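The Kitting Cell That Hates a Moved Bin

I got to Plandby a little after 7 in the morning, which is when Reginald Mbeki likes to start, and the first thing he did was hand me a coffee and tell me not to lean on the table. I hadn't leaned on the table. I had been thinking about it, though, and I suppose he could tell.

Reginald looks after a small kitting cell called Trikel, two arms working over a white tabletop no bigger than the one in my kitchen. The job sounds dull until you try to write it down as instructions. Small parts sit in yellow bins on both sides, and one set of them has to end up on a tray in the middle, laid out so the person at the next bench can pick them up and start soldering. Motors, a round red circuit board, a bit of braided cable, a wire harness. A ten-year-old could do it between bites of a sandwich. Getting two grippers to do it all day is why Reginald has a job – and why he keeps a roll of tape in his back pocket!

His morning starts with the bins. They go down in pairs, rims touching, and the tray goes between the pairs with a fresh sheet of white paper laid flat in it. He's fussy about the paper. The bare steel throws back every light in the room, and the vision software (it's called Skimer, and he talks about it the way my uncle talks about his truck) used to see parts in the reflections. One sheet of paper fixed what 2 months of settings hadn't.

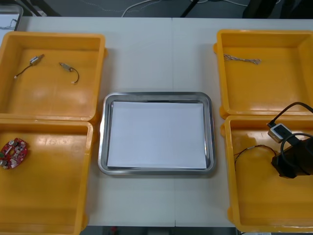 Harnesses, and other bad days

If you want to see Reginald sigh, ask him about wire. Motors are fine. They have a hard little body, and once a gripper has hold of that, the lead just comes along for the ride. The round boards took some work, mostly on how hard to squeeze, but he trusts those now too. A harness is a different animal. It has no shape of its own, so every one lands in the bin a new way, and the far end is always busy hooking itself over something you didn't want it to touch.

He showed me the log from his worst stretch last July. Out of 400 harness picks, 262 went through clean, and he can still tell you what went wrong with a good many of the others. Some snagged on a rim. Some came up with a neighbor attached. He tried taller bins first, and those were worse, as the fingers had to go down so deep that the gripper body bumped the side. So back came the shallow ones, and he slowed the lift way down for anything with more than one strand.
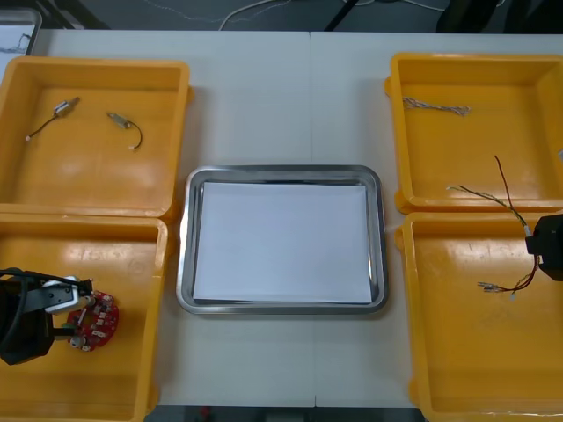
The other fix was teaching the arms some manners. They used to go for the tray at the same moment, which looked great for visitors and ended in a dead stop more often than he'd like to admit. These days the left arm places its board and backs off before the right one brings anything stringy over. It costs 4 seconds a kit. The production people at Oakley, who get the finished trays, have never once complained.

Then there's the cleaning, which takes up more of his week than the programming does. He wipes the finger pads with a dry cloth every morning and checks the black cables on the grippers for rubbing, bending each one slowly between his thumbs. Camera lenses get a puff of air and nothing else. I asked what happens if you use a paper towel, and he looked at me as if I'd suggested a brick.

By lunchtime he was crouched at the edge of the table, squinting along the rims to see if a bin had crept sideways. It had, a little. He nudged it back with one finger, ran the empty-hand routine twice, and went off to find his sandwich.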